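牧场通讯·给各位订户的一封闲话

入冬以后信写得少，先跟大家赔个不是。上一期还是割完最后一茬草的时候发的，一转眼挤奶厅早上五点的水管都要包棉套了。攒了一肚子话，这期就不分栏目了，想到哪儿写到哪儿，大家泡杯热茶慢慢看。

先说大家问得最多的：干奶期到底怎么安排。我们家的羊（新订户可能不知道，我这儿是奶山羊，不是奶牛，奶牛的事别问我，我真不敢乱讲）今年又是整群一起干奶，从十二月开始，到产羔前停满两个月。以前我贪心，总想着让产量高的那几只多挤几周，反正奶罐里有奶心里踏实。结果第二年春天一看，那几只的膘情就是补不回来，产羔以后奶量起得慢，算总账一点便宜没占到。去年起我就狠下心，一刀切，说停就停。

停奶的办法我用的是老一套，先撤精料，草换成粗一点的干草，水照给，挤奶从一天两次改成一次，再改成隔天一次。有人喜欢直接断，我胆子小，高产的羊断得太急，乳房胀得发亮，看着就揪心。慢慢来差不多要两个星期，这期间每天都得伸手摸一摸，有硬块、发烫的单独拉出来，该请兽医请兽医。干奶用药的事我不在信里推荐，各家羊群情况不一样，你们问自己的兽医，别听我的！ 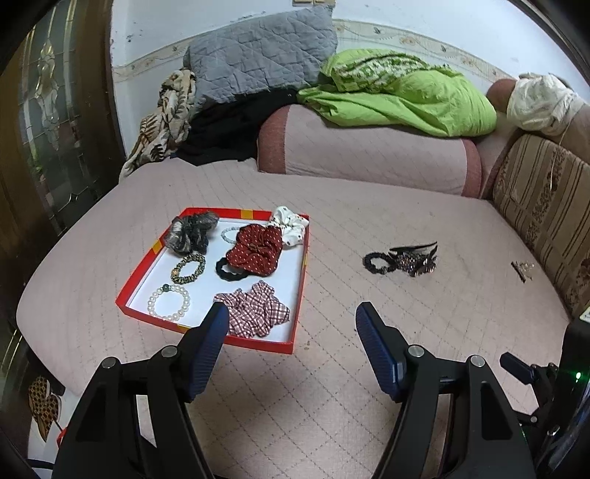
再讲讲饲料。今年的干草贵得离谱，我这边三家报价，最低的那家还不包运费。好在夏天我们自己那块坡地多收了一点，一共打了64个大圆捆，堆在北棚里，盖了两层布。按去年的吃法能撑到三月底，可去年暖和啊，今年要是跟前年似的来一场倒春寒，我估计四月初就得出去求人了。所以我现在喂草抠得很，草架全换成了窄栏的，羊只能把嘴伸进去，没法像以前那样叼一口扔半口，踩在脚底下当褥子。你们要是还在用敞口的料槽喂干草，听我一句劝，冬天闲的时候改一改，几块木板几根钢筋的事，省下来的草看得见。

苜蓿我还是留着，留给产前最后六周。干奶前半段不用喂太好，羊又不产奶，吃成个圆球，产羔时有你哭的。我头几年就吃过这个亏，有一只老母羊胖得走路都喘，产前一周突然不吃料，站在墙角发呆，后来才知道是妊娠毒血症。那一夜我在圈里守到天亮，灌了好几回丙二醇，总算救回来，可三只羔子只活了一只。从那以后每隔十来天我就给羊摸一遍脊背和胸骨，该减的减，该加的加，写在圈门后面那块小黑板上。字丑，自己认得就行。

说到奶价。我知道订户里有一半是自己也养羊的，这段你们肯定要看。Tonurton那边的收奶站上个月给我们来了通知，冬季的收奶线要从每周三趟减成两趟，理由是路上油费高，冬天各家的奶又少，跑一趟装不满。我能理解，可奶罐小的人家怎么办呢？我自己的罐子还凑合，隔壁山谷里有几户是老式的小罐，四天一收根本存不下，奶又不能放那么久。我们几家凑在一起打了好几通电话，对方松了口，说如果沿线的人家愿意把奶集中到一个点，可以多派一趟小车。地点眼下说的是Flolthorpe路口那个旧称重站，有电有水，冷罐得我们自己添。还没定下来，定了我在下一期里写清楚。沿线的朋友，你们要是也想加进来，回信告诉我每次大概存多少升，我好一起报过去。

体细胞数也跟大家交个底。秋末那次检测我们家不太好看，我看到单子心里咯噔一下。羊奶到了泌乳末期，这个数本来就会往上走，和奶牛不能用一把尺子量，可是收奶站的扣款不管你这些。我回头把挤奶机的奶衬全换了（上一次换是什么时候，说出来丢人），脉动器也拆开洗了一遍，里头的灰能种葱。换完之后再测，降下来一截，剩下的我觉得就是几只老羊的问题，等开春再单独采样看。顺便提醒一声，奶衬这东西看着没裂不等于还能用，橡胶发硬了夹不住，羊难受，你也挤不干净。

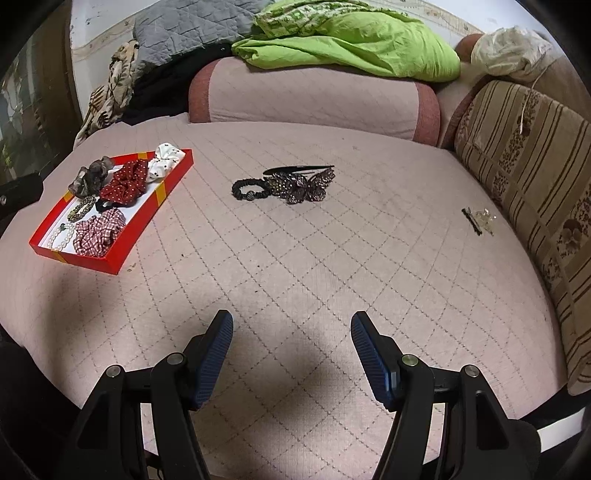 奶酪的部分。爱吃的朋友别急，冬天没有鲜奶酪是年年都有的事，羊都歇了嘛。不过窖里还有存货。夏天做的那批硬质的，熟成期满了90天，我前天切开一个尝，外皮有点厚，里面是真好，有股炒榛子的味道，尾巴上带一点点咸甜。起名字的时候我拖了很久，最后就叫Urnance，是我们山后那条小溪的老名字。能卖的一共是45个，每户限一个，先到先得。老规矩，回信写上名字和取货时间，我不收定金，可是你说了要就来拿，去年有几个放在柜台上等主人等到过年，我看着都替它们着急。

另外有一小批用灰裹的软酪，是最后几桶奶做的，只有6个，我打算切成小份，来取货的时候大家站着尝尝就好，不卖。做得不算成功，盐下轻了一点，中心有些散。我倒是挺喜欢，抹在烤过的黑面包上，再来一点蜂蜜，一早上干活都有劲。

还有一件跟奶酪有关的小烦恼。窖里的湿度今年老是往下掉，我往地上泼水，泼完好半天又干了。老房子的石墙吃水，外面一上冻，风从门缝往里灌。我把门框重新塞了一圈毛毡，又在架子下面摆了几个浅盆，稳了一些。有自己做熟成的朋友，你们冬天怎么保湿的，给我支支招吧，我不想买那种嗡嗡响的加湿机，一台的价钱够我买好多干草了。

配种的情况也报一下。今年用的公羊是从Bajpai牧场借来的，脾气大得很，味儿更大，我那件工作服洗了四遍，挂在外面连狗都绕着走。不过活儿干得漂亮，十月里陆陆续续都配上了，前些天做了超声，空怀的就两只，双羔的占了多数。照日子推，第一只应该在三月上旬产羔。头胎的小母羊我特意往后排了排，等天暖和一点再生，我也能睡几个整觉。

想来看小羊的朋友，开放日还是放在春天，具体哪天等产羔过半了再说，去年定早了，大家来的时候羔子还没生几只，全在看大肚子。带孩子来的请穿雨靴，停车停在大门外面的空地上，别开进院子，转不过弯的！还有，请不要喂面包。我知道它们凑过来的样子很可怜，那是装的。

最后是卖羊的消息，年年有人问。明年打算出几只断奶的小母羊，母亲都是奶房结实、性子稳的，山羊关节炎脑炎的检测我会在出栏前再做一遍，单子给你们看原件。公羔不留种，要养肉羊的也可以提前说。价格没想好，草价这个样子我也不敢先开口，过了二月再写信告诉你们。

外头又开始飘雪籽了，我得去把北棚的布压一压。奶酪的回信请在月底前发给我，晚上八点以后我才坐得下来看信，回得慢别见怪。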